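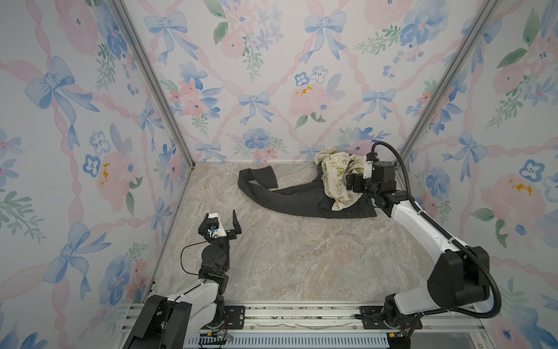 Home | Equipment | Work Cells | Parts | Contact

Drellier Two-Arm Fabric Handling Cell

Filed under: Garment Handling, Bench Automation

The brochure says this cell "takes the sorting table off your hands." We sell it, and we don't say that. A sorting table at a busy laundry has a person at it who can tell a dish towel from a baby blanket by feel, in the dark, while talking. The cell has two arms with a gripper on each, and it handles one small pile at a time. Read the rest with that in mind.

What you get

Two white arms, each on its own black mounting plate, bolted to a slotted aluminum rail along the front edge. Each arm ends in a gripper. The work floor is flat and sits between three walls held by aluminum posts at the back corners. Wall panels lift out and can be swapped for whatever print you like. The marble-pattern floor is the standard one.

Controller, power supply and a stop button on a 15-foot cord are in the crate. The Stellico teaching software is a separate license, billed every January, and you will need it.

What it does well

Picking a shirt off a pair of pants. Pulling one layer away from another when both lie loose. Working with dark cloth under light cloth, where the edge is easy to find. It does these things slowly, and it will keep doing them through lunch.

What it does badly

Thin knits that cling. Anything with a drawstring. Socks, which it treats as a personal insult. Black on black is poor, and a firmware update promised to fix that has so far moved it from bad to poor.

What changes for your people

Expect less bending and more standing around. At the Lawal Street laundry, where we ran our trial, the two workers on the sorting line stopped sorting and started feeding the cell, clearing it and setting it straight when a sleeve wrapped around a wrist. One liked it. The other asked to go back to the press and was back there by the end of the month.

The trial ran 527 hours. Over that time the cell called for help 794 times. Most calls took a few seconds, but each one pulled somebody off other work, and that time never shows up in a vendor's savings chart. Ask to see it. Ask us too.

If you plan to cut a position to pay for the cell, we would rather you didn't order it. The shops that got some use out of theirs kept the same crew and gave the arms the dull end of the shift. Pay is your business, but a sorter who now looks after a machine has picked up a second job, and she will notice.

Fit and supply

Takes Tekora gripper pads, sold in pairs. Pads wear faster on denim. Needs a level bench and a grounded outlet. Not for wet goods.

Price on request. Returns accepted if the crate is kept.

Page updated Apr 4, 2018

2 comments | 15 shares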